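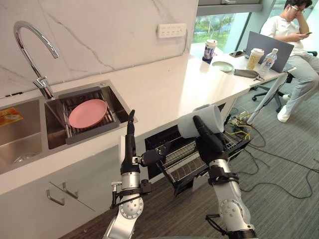 Arlindo Medeiros wants 1,407 recordings of a plate being moved by the end of April. He has 242. On the afternoon I visit Lamano, the mood is upbeat anyway, as moods at robotics startups tend to be.

The pitch is familiar. Show a machine enough examples of a chore and it will pick up the knack, the way a kid does. But a kid doesn't need the same sink every time. Lamano has one practice kitchen, with one marble backsplash and one dish rack, and I kept wondering what the software would make of my own kitchen, where the rack is bent and the plates don't match.

"Variety comes later," Medeiros told me. I've heard that at other companies. Later is usually when the money gets tight.

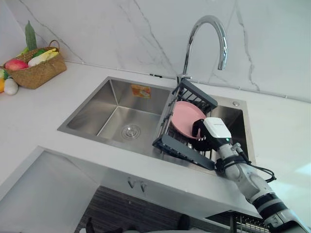

A gripper holds the edge of a pink plate in the dish rack at Lamano's practice kitchen.

Wellington Rezende, who sorts the recordings, is more careful. A take with a clumsy grab can teach the system to be clumsy, so he throws plenty out. How many? Roughly 20 percent, he said, though he and a coworker often disagree about which ones. There's no written rule for what counts as a good grab. I asked to see one and got a shrug.

None of this means it can't work. I'd just like to see the plate test run in a stranger's house, with a stranger's dishes, before anybody talks about selling the thing. Medeiros says a trial like that is planned. He wouldn't give me a date.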